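Beromora: a one-arm tidy-up build in a spare room
Speaker notes, Medgate makers' evening, May

Slide 1. Title. Skip the bio. Say what the build does: picks plush fruit off a bed and puts it in a basket. One arm, one gripper, one camera at head height.

Slide 2. Why a bed. Workshop tables are flat and stiff. A mattress gives under the finger and the sheet creases, so the height of an object is never quite what the depth estimate says. Our first controller, Tremlow, assumed a plane. It drove the finger into the sheet on 11 of the first 14 attempts.

Slide 3. Grasping.
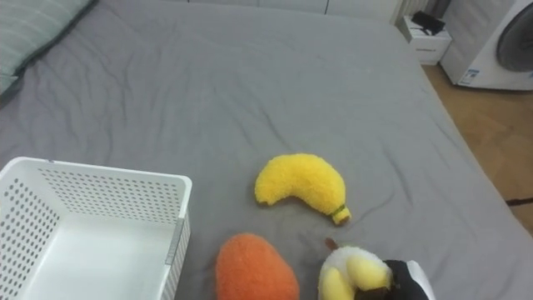

Peeled-banana plush in the gripper, basket still empty.

Point out the contact. Soft flaps compress before the body does, and the force reading climbs in two steps. Tremlow closed on the first step and dropped the toy on lift. Lodhi, the replacement, waits for the second. Pause for questions on force thresholds. The threshold is set per toy class and was tuned by hand.

Slide 4. Placing. The basket has perforated walls, and the segmentation used to break up where the sheet shows through the holes. Fix: fit the rim only, ignore the walls. The rim is thick, white and easy to find against gray. Release height is measured from the rim.
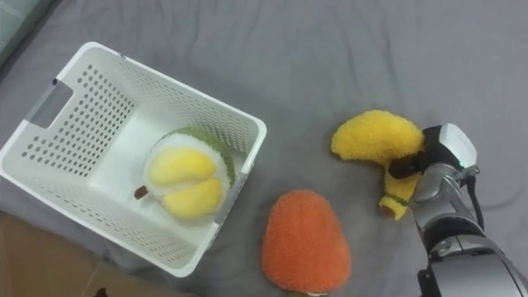
Approach direction matters more than we planned for. A curved toy taken near one end swings on lift, so Lodhi now scores grasps by distance from the estimated center and slows the wrist for the first 200 ms. Cycle time went up. Drops went down.

Slide 5. Data. 3,102 logged grasps to date, all with the gray sheet. Patterned bedding is untested. State this before someone asks.

Slide 6. Open items. Cable strain at the wrist. Recalibration after the mattress shifts. Parts list is on the Medgate shared drive.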